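Fliststead Court Watch Notebook: a review after a summer of hearings

Posted 25 September 2022 by Hertta Ahonen

I have been sitting in on bond hearings and arraignments at our county courthouse for a few years now, mostly on my days off, and I write them up for a small neighborhood newsletter. I'm not a lawyer and I never trained as a reporter, so a good part of my learning has been done with a pen in my hand and a worried look on my face. When my friend Ute Hellwig told me there was a notebook made just for people who follow court cases, I ordered one that same evening. Three more have followed it into my bag, so I suppose you can guess which way this review is going!

The notebook is a bound book with a soft cover, a little taller than a paperback, and each hearing gets its own two-page spread. On the left you have printed spaces for the case number, the judge, the charge, the bond amount and the next court date. On the right you have plain ruled lines. It sounds like very little, and I thought so too when it came in the mail, but a morning docket moves fast. A judge can get through a dozen first appearances before I have finished my coffee, and with my old spiral pad I would get home with a page of names, a page of numbers and no idea which belonged to which.

My favorite part is the small box labeled "Source." You write down where each fact came from - said in open court, read from the affidavit, told to you in the hallway - and it has saved me more than once. Back in August I had a burglary case where the amount on the paperwork at the clerk's window was different from what I had heard the judge say. My notes had both, with the source beside each, and when I called the clerk's office they found the mix-up and put it right. I would have printed the wrong one, I'm almost sure of it.

There is also a column for tracking what a charge turns into over time. People get charged with one thing and plead to another, or the charge is dropped altogether, and it is only fair to them that the later part gets written down as carefully as the first part. I have to say I was careless about this before. Now I have a page I can turn back to, and I've gone and added follow-ups to several older pieces that had been left hanging.

The paper is nice and takes a ballpoint well. A gel pen shows through on the other side, and a felt tip is hopeless, so leave those at home. The binding opens flat after a day or two of bending it back and forth, and it sits nicely on a knee, which matters when the only seat left is on the back bench. Oskari Turunen, who edits the newsletter and has very firm opinions about stationery, tried the Bretska reporter pad for the same few weeks. He likes the top spiral and the lower price. I found the Bretska fine for interviews but too small for a full docket, and the wire clicked every time I turned a page, in a room where everyone is trying to be quiet.

Now for what I don't like. The glossary at the back is thin. It explains "arraignment" and "felony" and then skips "nolle prosequi," the very phrase I had to look up on my first day. The bond page has no room to note conditions, such as a no-contact order or an ankle monitor, and those often matter more to the neighbors than the dollar figure does. I squeeze them into the margin. And the elastic strap on my first copy went slack before the summer was over, so it now wears a rubber band.

A few of you wrote in after I mentioned the notebook last month, and I promised to get to your letters here.
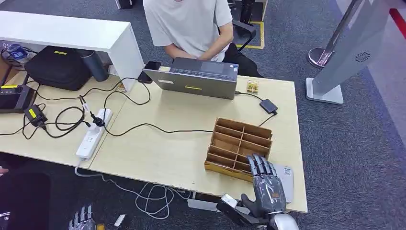

Can I take notes on a laptop in court instead?

That depends on the judge, so call the clerk's office before you go. In our courthouse one judge allows typing if you sit at the back, and another wants every device switched off and put away. Paper has been fine in every courtroom I've visited, though you should still ask the bailiff if you are new.

Nele Kohlhase asked whether a whole book is too much for someone who only wants to follow a single case. I think it probably is. The makers sell a thin version with the same layout and far fewer pages, and I'd start with that one. If your case goes to trial you will fill it, believe me, and then you can move up to the big one and keep the two together with a rubber band like mine.

I've already started my next copy, and the first spread is a traffic matter with a very long witness list.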